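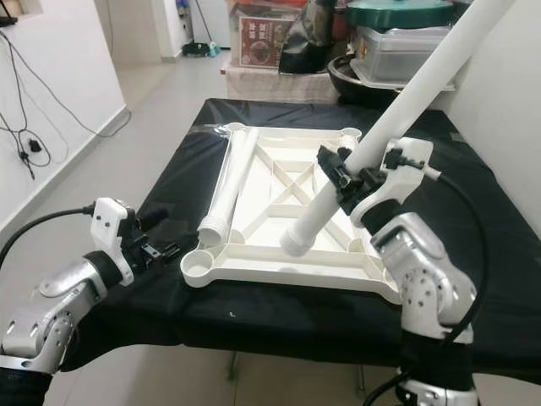 Shoe rack legs keep popping out of the corner sockets, glue or no glue?

Asked by Ilona Vass in Furniture & Storage

I bought a stacking plastic rack for the mudroom, the kind where each shelf has a round socket in every corner and you push tubes in to make the legs. Mine has 3 shelves. It held up fine for the first month or so. Now whenever I slide it out to sweep, one or two of the legs on the bottom level let go and the whole thing leans over. Boots everywhere.

I have tried pushing them in harder. I have also tried wrapping the ends in masking tape, which worked for a few days and then the tape bunched up and made it worse. The tubes look straight and I don't see any cracks in the sockets.

My husband wants to glue it all together and be done. I'd like to be able to take it apart because we are moving to Ollton in November and it won't fit in the car in one piece. Is there something between tape and glue? The rack was cheap but I'd prefer not to buy another one.

Edit: the floor is tile and it's not level. There is a slope toward the door.

3 answers

Answer from Reshma Maluleke (accepted)
Member, 1,261 posts

Plumber's tape. The thin white stuff that goes on pipe threads, any hardware store has it next to the faucets. Wipe the end of the tube and the inside of the socket with rubbing alcohol first and let both dry. Floor grit gets in there and acts like little ball bearings. Then wind the tape on tight, four or five turns, pulling it so it stretches a bit. Go in the direction you will be twisting the tube so the tape doesn't unroll as it goes in. Push and twist at the same time.

If it is still loose, pull it out and add two more turns. If you can't get it all the way down, take some off. You want the tube to reach the bottom of the socket. A tube that stops halfway will work loose no matter how tight it feels.

Masking tape is too thick and the sticky side creeps when there is weight on it, so I'm not surprised it bunched.

Fix the slope too. Put a furniture shim or a folded piece of rubber mat under the low side. On a slope all the weight pushes sideways on two of the legs, and that slowly stretches the sockets. Heavy boots go on the bottom shelf.

For the move it all pulls apart by hand. Peel off the old tape and put new tape on when you get there.

Comment from Ilona Vass: Did this Tuesday and it's much stiffer. Used the rubber mat under the door side. Thank you.

Comment from Awuor Temba: does this work on the metal tube ones?

Comment from Reshma Maluleke: Sometimes. Metal is slicker so you may need more turns.

Answer from Otakar Dvořáček

Just lift it instead of dragging it. I have had one from Varnura in the garage for years with paint cans on it and no problem, never moved it once. If you drag any rack like that the bottom legs will come out.

Answer from Ľubomír Kopecký

Hot glue, but only a small dot on each tube. It holds well enough for sweeping and you can break it loose later with a twist and scrape off what's left with a fingernail. Do not use super glue or the PVC cement they sell for pipes, you will never get it apart again. Test one leg first. Some plastics don't take hot glue at all and it peels right off, in which case go with the tape.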